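Why Does Metal Shine and Plastic Does Not?

Go to your kitchen and take a metal spoon and a plastic spoon. Hold them near the window. The metal one is bright and you can maybe find your own face in it, upside down. In the plastic one there is no face. Why?

First we must know how we see things. Light comes from the sun or from a lamp. It travels very fast and hits everything in the room. Some of the light bounces off and goes into your eyes. If no light bounces, you see only black.

Now think about a ball. If you throw a ball on a flat floor, it bounces in a direction you can guess. If you throw it on a road full of stones, it can jump anywhere. Light does something similar. On polished metal, the light bounces in good order, and so the metal works like a mirror. On a matte surface there are very small bumps, too small for your finger to feel. The light jumps in all directions and the picture gets lost. 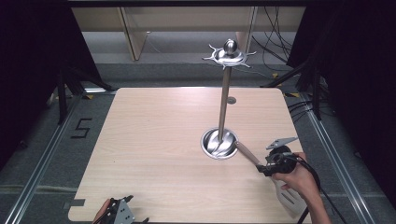
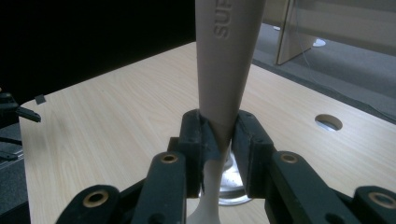 Shiny metal in the first picture, matte plastic in the second.

There is one more secret. Inside metal there are tiny particles called electrons, and many of them can move freely. When light arrives, they send most of it back. In plastic the electrons must stay near their places, so plastic sends back less light from its surface.

But be careful! Plastic can shine too, if it is made very smooth. And metal can lose its shine when it is scratched or rusty.

Try it at home

You need 2 pieces of kitchen foil. Leave the first piece flat. Press the second one into a ball, then open it again gently. Look at your face in both. The foil is the same metal, but in the second piece your face is broken into many little parts.

Zaid Khoury, who is 8, asked us: "Is the moon shiny like metal?" No, Zaid. The moon is covered with gray dust and rock, and it scatters the light of the sun. It only looks so bright because the night sky behind it is very dark.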